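What I Liked About the Slow Robot

I went to the Markham open day in June mostly because my neighbor Grethe Frandsen had a spare ticket and doesn't like driving to Brundmont alone. I expected balloons and a machine that waves. What we got was a robot arm over a gray bin of odds and ends, and I stood there, quite happily, for 90 minutes (Grethe went off for coffee twice!).

The things in that bin could have come out of anybody's kitchen drawer or toy box: a shiny green apple, an orange dolphin, some hand tools. I've come to think a demonstration ought to look like that, a bit scuffed and ordinary, so that people like me can judge it against our own two hands.

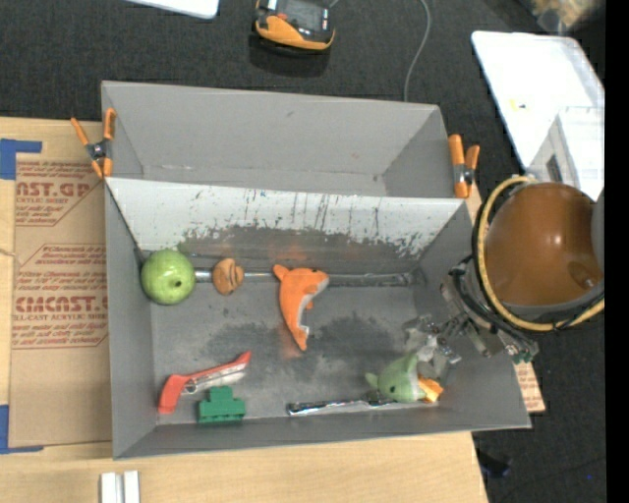
Let Us Watch It Work

My grandfather's old mill at Brostora opened in 1893, and the family story goes that visitors were always let onto the floor, noise and lint and all. I'd like the same from the robot people, please. Fewer polished films, and more afternoons where you can lean on a rail and see a gripper go down beside a plush toy and wonder along with everyone else how it will manage. Grethe thinks I'm too easily pleased, and she still wants to go back next year.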